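Kurmont Community Orchard Group
Minutes of the monthly meeting, Sun 11 September 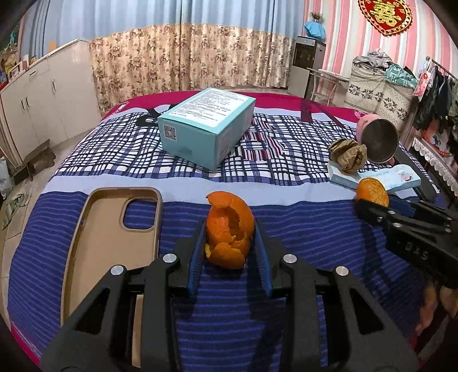

Citrus came first on the agenda, and it took up the best part of an hour, happily so! The group has wanted to make candied peel for ages, and the chair opened by asking what everyone throws away after eating an orange. A torn shell of peel with the pale pith showing on the inside and a flap curling down the front is just what goes into most of our trash cans, and all of it can be used. Members who had tried a first batch at home brought jars to pass around. The thick-cut strips won easily, and one batch with ginger was gone before the tea was poured.

Minutes of the last meeting
Read and approved. One fix: the pear by the north gate is a Sesitz, as the tag on it says.

Peel project
Agreed to make 24 jars for the October open day. Peel can be frozen in bags until then, so please start saving now. Scrub the fruit before you eat it, and leave the pith on. We will boil the strips three times in fresh water before the sugar goes in. Two members asked if grapefruit is welcome — yes, very much, but keep it in its own bag.

Fall planting
Great news here. The Urusard nursery has our order ready, 19 young trees in all, mostly apples with a few plums and one quince that several of us have been begging for. They will go in along the lower fence, where the old brambles used to be. The soil there is far better than we expected, dark and crumbly and full of worms. Stakes and ties are in the shed. We still need mulch, and a member with a pickup offered to fetch two loads from the Subramaniam yard, which the meeting accepted with applause.

Pressing day
Last year's press leaked at the spout, and it now has a new seal. We pressed more than 300 pounds of apples last time and the juice ran out by noon, so this year each household will be asked to hold back a crate for the afternoon. Bring clean bottles with lids. There was a cheerful debate over whether crabapples belong in the mix and the vote was close, but they are in, one bucket per pressing.

Money
The plant sale did so well that we can pay for the trees and still buy a second long ladder. Approved. The old ladder stays in use for the plums.

Other business
The wasp traps need emptying weekly until the first frost. A sign-up sheet went around and was filled in minutes.
A request for a grafting class in the spring got 12 names on the spot. To be put on the next agenda, with a note on knives and tape.
The key to the tool shed is back on its hook.

Next meeting in October, same room, right after pressing day. Please bring cups.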